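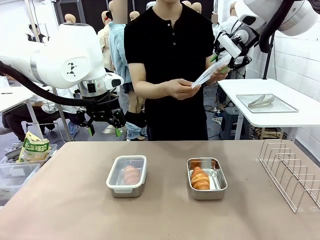 **Figure 1.** A croissant under a clear lid, another in an open steel tray, and a plastic bag held between a gripper and a pair of hands.

### 4.2 Why the habits lapsed

Participants were asked at enrolment to choose one small daily habit and keep it up until the end of October. The choices were modest. Stretching before breakfast was the favourite, followed by flossing, a page of a diary, and going without pastry on weekdays. Our consent form described these as "easily sustained", a phrase that Trindade wanted removed at the draft stage and that the rest of us defended.

The first lapses came early. Most of those who stopped did so between day 5 and day 10, which fits the pattern Giraldo and Prado found in their earlier diary work, and very few could name the day on which they had given up. They remembered starting in some detail: the new notebook, the alarm set for an ungodly hour, the announcement to the family. The ending had usually gone unrecorded, even by the diary keepers, whose last entries tended to promise a longer one tomorrow.

Reasons for stopping were collected by telephone and coded separately by two of the authors (Bezerra and Londoño). Seven codes survived the first round of argument. "Too busy" was the commonest reason given and the least informative, as it was also given by a participant who had chosen to sit quietly for ten minutes and who was, on his own account, retired. "Illness" and "travel" behaved more sensibly. Both produced a clean break of a few days, after which the habit either came back at once or was never mentioned again.

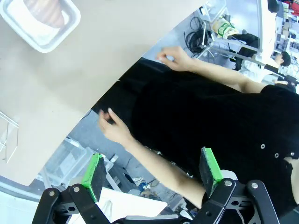 **Figure 2.** A brown, ridged item, resembling a croissant or a bread roll, in a white tray.

The pastry group deserves a paragraph to itself. Its members kept going longer than the stretchers, but they also redefined the task more often. One ruled that a shared croissant did not count. Another moved her weekend to Monday, then kept the original weekend as well. We had not written a rule for this and scored both as successes, a decision we would not care to repeat.

Reminders made little difference. Half the sample received a short text message each evening at seven, and the other half received nothing. The two groups stopped at much the same rate, although the first group was more annoyed about it. Several people answered the messages at length - one asked to be sent recipes - and these correspondents were, if anything, slightly worse at keeping their habits than the people who ignored us.

What did seem to help was tying the new habit to something already done without thought, such as boiling the kettle. We return to this in Section 5, with the caution that participants chose their own ties and that those who chose the kettle may simply be more orderly people.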